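Lemon grid panel: keep it behind the gray piece or move it?

Started by fledell_flat, 22 posts, last reply in April

fledell_flat
Trying to settle what to do with this corner before I buy anything else. The gray upholstered piece is staying. The question is the lemon panel behind it.
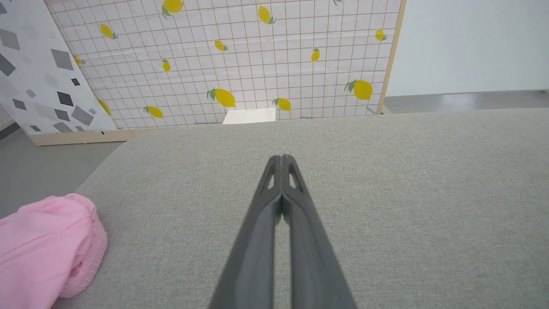 sillilside
I would keep the panel and change what goes on top of the gray. Yellow lemons on a white grid are busy enough that everything in front of them should be plain, and gray is about as plain as it gets. Is the panel fixed to anything?

fledell_flat
No, it isn't fixed. I can lift it on my own. It used to be in the kitchen at my last place and I liked it there, but the kitchen here is narrow and the only free wall is behind the door. So it came in here, and now I can't decide if it looks good or if I am just used to it.

The room is my living room and guest room and the place where the laundry gets folded. The folding happens on the gray top, so there is always something pink or striped lying on it waiting to be put away.

plodau_2
Pink with yellow lemons is fine by me. I had a pink blanket with a lemon tablecloth for years.

Real question is what you want the panel to do. If it is there to hide something, leave it. If it is there for decoration it should go somewhere you see it straight on and not over the top of a pile of folding.

fledell_flat
It hides nothing. There is bare wall back there and an outlet I don't use.

gridpaper
Then take it out for a week and see. I moved a screen out of my bedroom last year thinking I would miss it and I put it on the curb a month later.

sillilside
I don't agree with taking it out. Gray upholstery against a bare wall is what every waiting room looks like. The pattern is doing the work in that corner. I would get rid of three other things before I got rid of that.

gridpaper
You haven't seen the rest of the room though. There could be a striped rug and a floral couch.

fledell_flat
No floral couch. The couch is navy, plain. The rug is a flat beige one from Bakhtiari, a shop near my old place, not the fancy kind people think of when I say the name. Curtains are white. So the only patterns are the lemons, the gray diamonds on the panel to the left of them, and whatever is in the laundry.

gridpaper
OK, with a navy couch I take some of that back. Navy and lemon yellow go together. I would still try it on the other side of the room, near the couch.

mornings_only
Does the fabric on the gray piece pill? I am looking for one I can fold laundry on and the one I tried had a loop weave that caught on every zipper.

fledell_flat
It has a fine weave with a bit of speckle to it. No pilling so far and I have had it two years. Zippers are OK. Velcro is not OK, keep Velcro off it. I brush it with a dry clothes brush and that takes care of lint. For spills I use a damp cloth with a drop of dish soap and go from the outside of the spot in.

mornings_only
Thanks. What did it cost, if you don't mind?

fledell_flat
100 dollars secondhand. The seller wanted 150 and I asked for 50 off because one of the feet was loose. I glued it.

plodau_2
Good price. New ones that size were 301 dollars with delivery when I last looked, and that was for a worse fabric.

Back to the folding. Could you put a tray or a flat basket on top? Then the clothes have a place and you pick up the whole thing when it is time to put them away. It would also keep elastic and ruffles from hanging over the side.

fledell_flat
I had a tray. It slid. Anything with a hard bottom slides on that fabric if you bump it, and the corners are rounded so it goes right off.

plodau_2
Put a piece of shelf liner under it, the rubbery kind with holes. Cut it an inch smaller than the tray all the way around so it doesn't show.

sillilside
Or don't put a tray there and fold on the bed. I know that isn't what you asked. In a room with guests in it I would want the top clear for sitting.

fledell_flat
The bed is upstairs and the dryer is down here. I have tried folding on the bed. It ends up on the bed until 11 p.m. and then it ends up on a chair.

gridpaper
Same here. Fold where the dryer is.

One more thing on the panel. If it is just leaning, put two felt pads on the back at the top and something grippy under the bottom edge. Mine slid down the wall when somebody shut a door hard, and it took a strip of paint with it.

fledell_flat
Good point, I will do the pads this weekend. I think I will also try it next to the couch for a while, with the wood trim lined up with the window frame. If it looks wrong it can go back.

sillilside
It will look wrong. Put it back behind the gray one.

fledell_flat
Update, end of April. It spent nine days next to the couch. It blocked the lower part of the window more than I expected and the plants didn't like it, so it is back behind the gray one, with felt pads on it this time. Shelf liner under the tray works. Still folding in there. I am going to look at a plain yellow cushion for the couch and leave the rest alone.

mornings_only
Which shelf liner? The one I bought left a sticky pattern on a painted shelf and I don't want that on fabric.

fledell_flat
Store brand from the grocery, white, no adhesive. I lift it every couple of weeks to check and there are no marks so far.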